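11 February 2022

Friday at last, and I have finally got the snack shelf going! It's been on my list since August, when I first decided the break corner at work deserved better than a biscuit tin and a box of teabags. I bought the wire panels from Naron on Monday night (the black ones, the white set was sold out) and clipped the whole thing together at my desk over lunch. The instructions said 15 minutes. It took me most of an hour, and I had one corner on inside out, and I still enjoyed every bit of it.

I love a wire shelf. You can see straight through to whatever is hiding at the back, crumbs fall through where you can wipe them up, and if it turns out to be the wrong size you just unclip it and start again. It looks so smart on the pale tabletop too, all those thin black lines against the white wall.

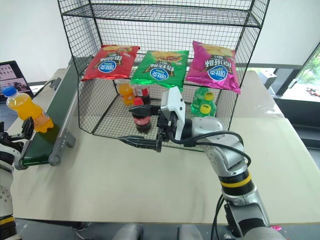
Chips in the middle, drinks at the bottom, that was the plan from the start. I did try the drinks up high first and hated it. The shelf sagged a bit and I kept picturing a bottle of cola going over the edge onto the carpet. Down low they feel safe, and the chips weigh next to nothing so they can go anywhere they like.

The shopping was the best part. I caught the 502 to the Asian grocery next to Benkirane, the tile place, and stood in the chip aisle for far too long. There's a whole wall of flavours and I can't read most of the packets, so I picked by colour, which I'm sure is how a six-year-old would do it. No regrets. I had $10 left over at the end and spent it on dumplings, eaten on the bench outside with sauce on my good sleeve.

Back at work I fiddled with it all for ages. Labels forward, labels back, bags standing up, bags lying down. Standing up they flop over like tired puppies. Lying down they behave, and you get that big block of colour as soon as you come around the corner from the lifts.

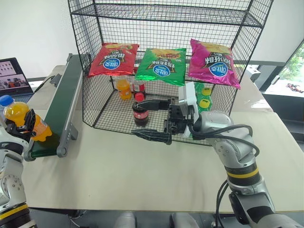 Next job is deciding what goes on the top shelf. I'm thinking a bowl of mandarins, or the little Jutetti basket I've had in the cupboard at home since we moved, with muesli bars in it. Whatever it is can't be too bright, as the red, green and pink of the chip bags are doing plenty already, and then there are the yellow caps on the green bottles down below, which I'm ridiculously fond of. Maybe something plain. Maybe a plant?

Also need to sort out money. An honesty jar would be easiest – I've got one from the Adport open day that should do if I can scrub the sticker off. A dollar a bag, and if I ever get to 100 I'll put it towards a second set of panels and do one for the tea things.

Tomorrow: laundry, ring the dentist if they're open Saturdays, find the lid for that jar.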